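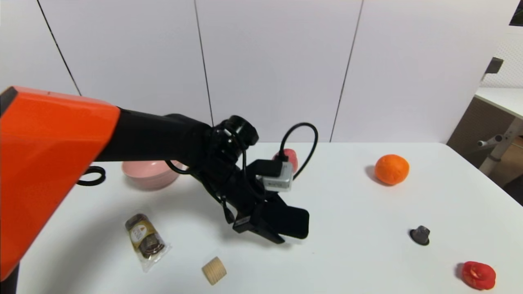

Fig. 1. Left arm over the Lab 5 table, with the cookie packet and the orange in reach.

Lab 5: Picking mixed objects
Instructor: Bijan Shirazi
Room: Pretthorpe 14

Before the lab

Read the gripper section of the course notes and finish the Lab 4 calibration. If your calibration file is older than November 10, 2019, run it again. The camera mount was changed on that date and the old offsets will send the fingers into the table.

Each team gets one slot of up to 33 minutes. Sign up on the sheet by the door. Teams Billport and Ramano share an arm this week and should agree on an order between them.

The task

Pick objects from the table one at a time and put each one in the bowl. Anything that does not fit in the bowl goes to the left side of the table. You choose the order. Write it down before you start and do not change it during a run.

The objects differ in ways that matter for the grasp. The orange is round and will roll if one finger touches first, so center the gripper over it and close slowly. The wooden cylinder lies on its side. Grasp it across the short direction. The cookie packet is clear plastic and reflects light, and the depth reading over it is poor. Use the color image to find the edges and set the height by hand.

Keep the closing force at 19 or lower for the packet. Crushed cookies count as a failed pick.

Watch the cable at the wrist. Do not rotate the last joint more than half a turn in either direction from the start pose. If the cable pulls tight, stop the arm and back it out in manual mode.

What to hand in

1. Your pick order and one paragraph on why you chose it.
2. The log file for your best run.
3. A table with one row per attempt: object, approach angle, force, result.
4. A short note on one failed grasp and what you would change.

Name the log with your team name and the run number, for example Bahrami_2. Logs without a team name were not graded in the July session and the same rule applies now.

Door code for evening slots is 3867. Press the stop button and park the arm before you leave.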